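Ravasum Robot Work Practice Group
Minutes of the January meeting, Clavero room
Start 2:00 p.m.

Present: bench operators, floor lead, safety lead, two people from the Trnka project. Apologies from the Rirkier side, who sent written comments.

1. Minutes of the last meeting
Accepted with one change. Item 4 should read "before the arms are powered," and the draft had "after."

2. Starting layout for board tasks
The group went over the layout sheet again. Trays sit flat on the tabletop with space between them, and the ribbed rack goes along the right side of the table. Operators said the sheet is too strict about angles and that the table gets nudged between runs anyway. Agreed to drop the angle from the sheet and keep the left-to-right order only. The pale green sheet may stay in the left tray when a task calls for it, but this has to be entered in the run log. 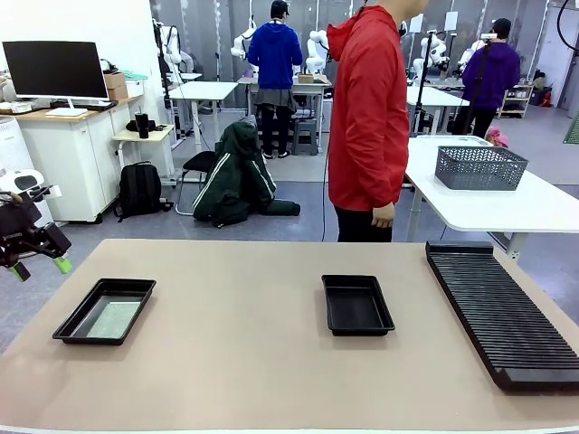

3. Handling circuit boards with the grippers
Current rule: a board is gripped by its edges, with no pad pressing on the face. Trnka asked if the rule also covers bare prototyping boards, which have nothing mounted on them to break. Yes, same rule for all boards, so that operators only have one habit to learn.
The tray rim is the harder part. With one finger inside the tray wall and the other outside, closing the gripper takes hold of the wall. Operators are to open and lift clear before trying again, and are not to drag the tray into place with a finger.
Glare from the ceiling lights was raised again. It can wash out part of the board in the wrist view. Floor lead to try switching off one row of lights and report back.
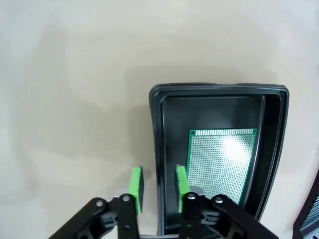 4. People and loose items near the stations
Safety lead walked the room before the meeting. Points noted:
Jackets go on the hooks by the door. Sleeves on the floor are a trip hazard.
Drinks stay on side tables and never on a bench with arms on it.
Anyone reaching across to a neighboring table says so first, and the operator stops both arms.
Backs to a running station is a habit we want to break. Rirkier's comments asked for a floor line behind each bench. Not agreed; there is no room for one in the middle rows. Chairs are to be kept out of the walkway instead.

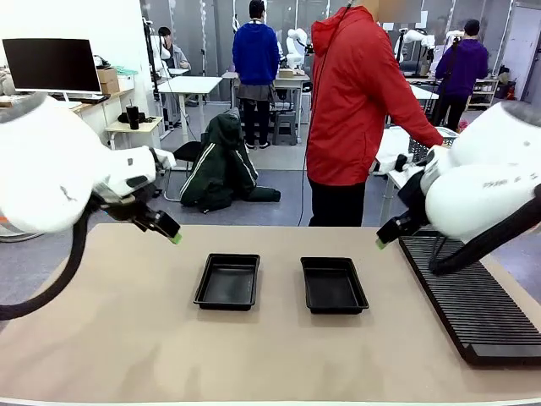
Reading time: 2 minutes

5. Pads and cables
Finger pads are changed at 2,000 cycles or when the gripping face shows wear, whichever comes first. Station 6 is overdue. Arm cables are checked for slack at the start of each shift, with both arms at full reach. A cable may rest on the table, but it must not lie over a tray. Coiled cable under a bench is to be tied up off the floor.

6. Second arm over the rack
Long discussion. When one arm is working at the rack, the other stays back on its own side until the first gripper has opened and cleared the rim.
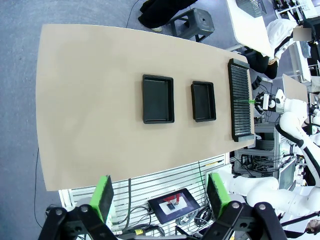
Trnka wanted an exception for handovers, where both grippers have to be close together. Agreed for handovers only, at reduced speed, and the operator calls it out before starting. Small parts left on the rack at the end of a run are taken off by hand with the arms stopped. The wording goes into section 3 of the practice sheet.

7. Any other business
The request for a second parts shelf was held over. Old copies of the practice sheet are still taped up at two stations and need to come down.

Actions
Floor lead: lights test, pads on station 6.
Safety lead: new wording for items 4 and 6, sent around before the next meeting.
Trnka: handover speed setting, in writing.

Closed 3:10 p.m. Next meeting in February, same room.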